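How many photos should we get back from a family shoot?

Posted by Yaneth Bedoya

We had a family session in April with a local outfit called Stastano. Two adults, three children, my mother-in-law and a dog who had not been briefed. The shoot itself was lovely and the photographer had the patience of a heron. My trouble is with what came afterwards.

The price list said "full gallery included". I took this to mean all the photos. The gallery arrived on Thursday with 76 pictures in it, and I know she took more than that, as my husband heard her say "252, that'll do" while she was looking at the back of the camera and he was looking for a shoe. I wrote a polite email asking for the rest. She wrote a polite email back saying the gallery was the full gallery. We are now both being so polite that it's getting frightening. 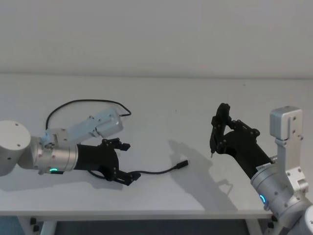
I should say the 76 are very good. There's one of my youngest on the gate that I would happily hang in every room. But there isn't a single one of my mother-in-law with all three children where she has her eyes open, and she has asked about it twice, in the voice. Am I being unreasonable to want the other 176? Would it be normal to pay extra for them? And is there a way to ask about one particular group without sounding as though I'm complaining about the lot?

Tadora

Portrait photographer for 18 years, so I have a dog in this fight, though a better behaved one than yours by the sound of it.

"Full gallery" nearly always means everything the photographer has picked and edited. The rest are test shots, blinks, the same smile four times over and the one where somebody is mid-sneeze. 76 from 252 is generous. I hand over 40 or so from an hour and people seem to survive it. Most of us won't sell the leftovers at any price, as they go out into the world with our name on them, and then your cousin sees the sneeze and books somebody else.

That said, her price list ought to spell it out, and yours plainly didn't. Check the booking form for "edited" or "selected". If neither word is there you have a fair point, for what a fair point is worth.

For the granny picture, just ask. Something like: "We love the gallery. Do you have any others of Grandma with all three children, even if they aren't perfect?" She may well have one she left out because the dog was looking the wrong way. If every frame has closed eyes, she can sometimes borrow a pair of open ones from the next shot along. Ask what she'd charge before she does it — some do it for nothing and some very much don't.

Don't leave it for months. I clear out my unused files after a while, and plenty of others do too.

Usuga

you paid for them so they are your photos. simple. ask for the memory card

Cedeseck

They aren't, I'm afraid. In the UK the photographer normally keeps the copyright unless the contract says something else, and you're paying for the session and whatever was agreed with it. Nobody is going to post you a memory card.

We had much the same after our wedding, with 24 pictures of the cake and one of my dad, taken from behind. I asked nicely and got three more of Dad, front included. The cake, I notice, never had its eyes shut.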